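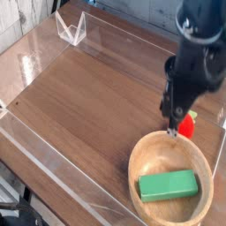
Reunion stuff, and the box from the closet

June 25, 2026

I said I'd write tonight even if I was wiped out, so here I am, on the porch with my feet up and a bowl of cereal for dinner. The reunion for the old maintenance squadron is in August and I still have a pile of things to sort through before I can send anybody a schedule. Why did I say yes to this? (I know why. Naomi Nyaga asked, and I have never once managed to say no to Naomi.)

Spent the morning on Dad's box. I'd forgotten how much he kept! Flight line passes, a mess hall menu from one Thanksgiving with gravy on it, a whole stack of letters to my mother that I am not reading yet, and the logbook from his last year as a crew chief. He wrote so small. Every tire change, every hydraulic leak, every time a pilot brought the airplane back with a complaint Dad didn't believe in. One page just says "could not duplicate" over and over, and you can feel him getting crankier as the ink gets darker. I laughed out loud and scared the dog.

The squadron's newsletter was in there too, 31 issues, held together with a rubber band that fell to bits as soon as I touched it. I want to scan them all for the reunion, but my scanner takes forever and it jams on anything folded. Might ask Oduor Chege if I can use the one at his office. He was a loadmaster, different base, but he likes this sort of thing and he's been good about answering my dumb questions on the phone. Today's dumb question was what a "red ball" was. It's a call for a fix right before takeoff, when the crew is already sitting in the airplane and something quits on them. Dad's logbook is full of those. I always figured it was a ball game.

Then the hotel. They want $475 to hold the banquet room, which made me gulp a little, but it does include the projector and coffee all evening, and this crowd drinks coffee like you wouldn't believe. We've got 32 people signed up so far. I paid it. Done, no more thinking about it.

The fight of the day was over the memorial table. I wanted the names read out loud in order of when people served, and I'd typed up the list that way and was pretty pleased with myself. Sent it around after lunch.

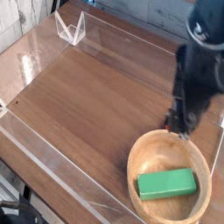

Makis Politis wrote back inside of ten minutes that it ought to be alphabetical with no ranks, the way they did it at the base chapel, and that a colonel can wait his turn behind an airman just fine. Well, I had to think about that one for a bit, and I believe he's right. Dad would have liked it too. So now I'm retyping the list, and I've got to call Nafula Obura and check the spelling on four of the names before it goes to the printer.

Still no bugler, by the way. The high school kid who said he could do Taps has a summer job now and can't get off. I'd hate to use a recording. I'll try the Legion post in the morning, after I've dropped the car off.

Cereal's gone soggy. Going in.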